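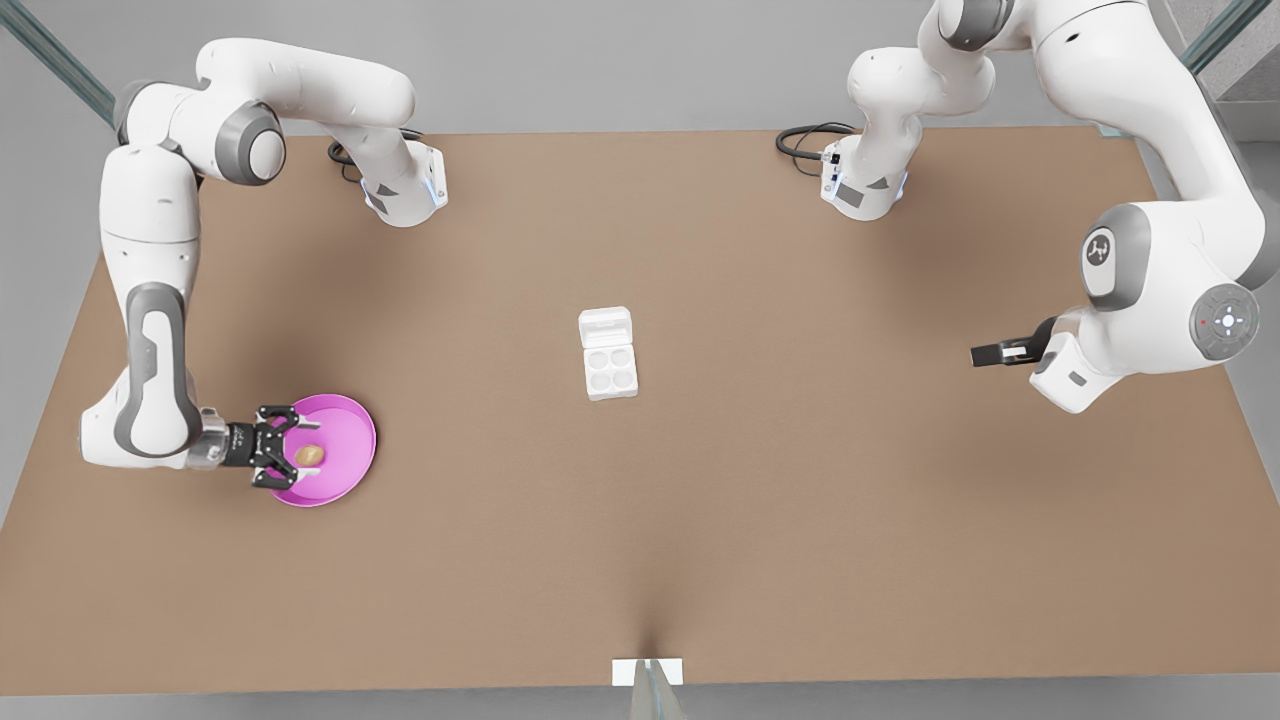

A reader of the January issue asked why we bother with simulation at all, given that a policy trained on rendered arms has never met a real table. Fair question, and I had the same one when I joined the Oravach project!

My answer is that we don't use it for training much. We use it for checking. Each time there's a new version of the two-arm policy, I run it through 61 simulated tabletop tasks overnight (picking something up off a plate, that sort of thing) and compare the scores with what we got on the real arms at Vornton. The scores themselves are always too rosy. What we care about is the order, so if version 10 beats version 6 in the simulator, does it beat it on the bench as well?

Mostly yes, so far. Where the ranking went wrong it was nearly always grasping, and I suspect our friction settings, which I guessed at one evening and never went back to. We've started repeating every task up to 15 times with the objects nudged about a bit, and that has calmed the numbers down a lot. I'll put the full table in the February issue, friction fix included if I get to it.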